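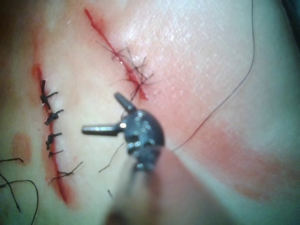
tweedledee_tum replied:
I can't agree with you about the Unstead show, I'm afraid, and I say that as somebody who has loved their coats for years. The tailoring was lovely, the colours were lovely (that mustard!), but sending every single look out at mid-calf seemed such a shame. I'm five foot nothing and I'd look like a lampshade in most of it.

palomport_pam replied:
Oh, but I thought the length was the whole joy of it! I watched the stream with a cup of tea on Thursday and by the time the green wool skirt came round I'd forgotten to drink it. It moved so beautifully when she turned at the end of the runway. I do take your point about height, though, and I'd have liked to see a few shorter models so the rest of us could judge.

buttonbox replied:
I was in the room, right at the back behind a pillar, so take this with a pinch of salt. The skirts looked much heavier in person than they did on the stream. The knitwear was the best thing by miles, and hardly anyone has mentioned it. There was a cream cardigan with a shawl collar that I've been thinking about ever since.
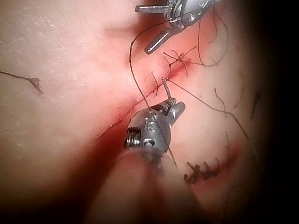 slowhem replied:
Does anybody know whether the cardigan is going into the shops?

buttonbox replied:
In September, according to the sheet they left on the chairs, and only in cream and navy. The price on the sheet was £250, which made me wince a bit, but it's proper lambswool and I've paid nearly as much for worse.

tweedledee_tum replied:
£250 for a cardigan! I know, I know, wool costs what it costs, and I'd sooner buy one good thing than three bad ones. But I remember when Unstead did a really decent jumper for £100 and you could save up for it without feeling silly. I do feel they've drifted away from the people who bought from them at the beginning.
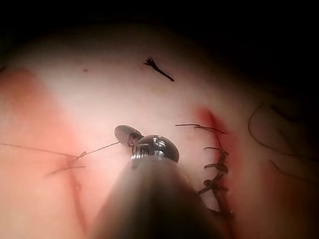 Hubáček at Lurnevbridge: did anyone go?

slowhem wrote:
Starting a fresh bit for the Hubáček show, as we were getting them muddled. I went with my sister and we had a grand time, even though they started late and the seats were murder. 19 looks, mostly evening, and the first half was all black velvet. Then the lights came up and out came these enormous apricot taffeta sleeves and the whole row behind us gasped. I'm still smiling about it now.

palomport_pam replied:
I was so envious reading that! I only saw the pictures, and I have to say the sleeves looked a bit much to me. Where would you wear them? You'd never get through a door, let alone eat your dinner.

slowhem replied:
You'd wear them to stand about in, Pam, and have everyone come to you! More seriously, they squash down more than you'd think. One of the models sat near us afterwards in the café with hers on and managed a scone perfectly well.

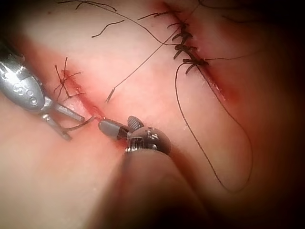
Two instruments over a suture-training pad

buttonbox replied:
I'm with Pam on the sleeves, sorry. The velvet was far better, especially the long one with the low back, and I'd have been happy with a whole show of that. Did you notice the shoes? Flat ones, all the way through, and nobody looked any less dressed up for it.

slowhem replied:
I did notice, and so did my poor feet, as I'd gone in heels like a fool. I'll put up what I scribbled in my notebook once I've found my other glasses. If anyone's going to the sample sale in February, do say, and we can share a taxi from the station.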